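Ramano Software Group
Grasside Campus
Gallery: Control, Perception and Planning

Home | Our work | Gallery | Publications | Contact

Introduction

The Ramano Software Group develops and maintains the programs that allow a robot arm to find an object, decide how to approach it and take hold of it. The work is carried out at Grasside, with a second test area at Grindthorpe used for longer trials. This page presents pictures from current work, together with short notes by the teams responsible for each part of the software.

The notes are intended for partner organisations, students considering a placement, and members of the public who have attended an open day. Technical reports are listed separately under Publications. Readers who require the full interface documentation should write to the group through the Contact page.

All software described on this page belongs to the Tran toolset, which is the group's common platform for control, perception, planning and record keeping. Tran is organised as a set of small programs that exchange messages. Each program may be replaced or restarted without stopping the others, subject to the safety rules set out in the operating manual.

The current release was approved for general use at both sites on 17 Jul 2024. The next release is planned for September and will include the revised grasp planner described below.

Working with flexible packaging

Much of the group's recent effort has been directed to bags, pouches and wrapped packs. Rigid boxes have flat faces and known corners, and a planner can treat them as simple solids. A plastic pack changes shape when it is touched. Its printed surface may crease, its edge may fold under, and light from above may wash out part of the colour. Software that performs well on boxes often requires substantial revision before it can be trusted with a soft pack.

The wrist view is central to this work. Cameras placed at a distance give the planner a general position for the object, but the last part of the approach depends on what can be seen close to the fingers. 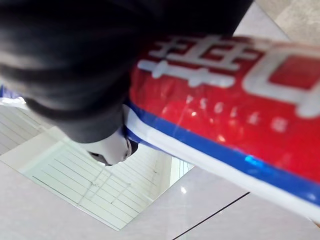 CONTACT AND APPROACH

Wrist view, with the light grey fingertip at the blue-and-white border of a glossy red pack. The large white Chinese characters are upside down from this angle, and the perception software must accept printing in any orientation.

The border of a pack is of particular interest to the perception team. A strong change of colour, such as the one between the red panel and the blue stripe, gives the edge finder a line to follow. The outer white stripe is more difficult on a pale tiled floor, where the difference in brightness may be slight. The present version of the edge finder therefore reports two results: the outermost edge it can support, and the nearest printed line inside it. The planner receives both and selects a contact point that is acceptable under either reading.

Perception notes

Reflections. Glossy wrapping and polished tile both return bright spots to the camera. The software keeps a mask of very bright areas and gives them less weight when the outline of an object is calculated. Bright areas are not removed altogether, as a highlight along a stripe can still assist in confirming its direction.

Focus. At close range the fingers and the nearest part of the object are commonly blurred, while seams in the floor farther away appear sharper. An early version of the program favoured sharp lines wherever they occurred and would sometimes propose a tile joint as the edge of an object. The revised version compares each line with the expected distance of the object before accepting it.

Printed text. Tran does not need to read a label in order to plan a grasp. Lettering is treated as surface detail, and its slope is used as a hint to the rotation of the pack. Where the lettering is too soft to be measured, the hint is withheld and the outline alone is used.

Finger masking. The position of each finger is calculated from the joint readings and removed from the search area. A margin is added to the calculated outline to allow for blur. The width of this margin is set by the operator and recorded with every trial.

Planning notes

The grasp planner considers a limited number of approaches and ranks them. In the current release the limit is 20 for each request. Approaches that would bring the wrist into a neighbouring object are discarded first. Those remaining are scored on the expected grip area, the room available for the fingers to open, and the length of the path back to the rest position.

For flexible packs the planner also estimates where the material may fold. This estimate is necessarily approximate. The group's position is that a cautious approach with a second look before closing is preferable to a single fast movement, and the default settings reflect this view. Sites wishing to use faster settings are asked to complete their own assessment and to forward a copy to Grasside.

The revised planner will allow an approach to be corrected while it is under way. At present a correction requires the arm to pause, request a new plan and begin again from the paused position. The change has required considerable work on the message format, and partner organisations will be given updated examples before the release is issued.

Control notes

The control program receives a path from the planner and converts it to joint commands. It is the only part of Tran permitted to move the arm. All other programs make requests, and the control program may refuse any of them.

Finger movement is handled separately from arm movement. The closing command carries a speed, a force limit and a time limit, and each must be present for the command to be accepted. Missing values are not filled in from an earlier command. This rule was adopted after a review of operator errors at Grindthorpe and applies to all sites.

Logs and replay

Every trial produces a record containing the wrist view, the joint readings, the requests made by each program and the decision taken. The shared archive held 1,513 trial records at the last count. Records may be replayed through a newer version of the software without a robot present, and any difference in the decision is marked for review.

Replay has become the group's main method of checking changes to perception. A proposed change must first be run against the archive, and the marked differences must be examined by a member of the team who did not write the change. Only then is time booked on the arm. Replay cannot establish how a pack would have moved under a different grasp, and it is not accepted as evidence for changes to finger force.

The replay viewer shows the camera view beside a timeline. Operators may add comments at any point on the timeline and may label a record for later study. Labels in regular use at Grasside include glare, soft edge, partial view and fold. Staff are asked to choose from the existing labels where possible and to propose new ones through the monthly software meeting.

Visits and enquiries

Demonstrations of the Tran toolset are offered at Grasside during the academic year. Groups of up to 30 can be received by arrangement. The Grindthorpe test area is not open to visitors.

Requests to reproduce material from this gallery should state the intended use and the date of publication. Permission is normally granted for teaching purposes, provided that the Ramano Software Group is credited.

Back to Gallery index
Next gallery: Simulation and Scheduling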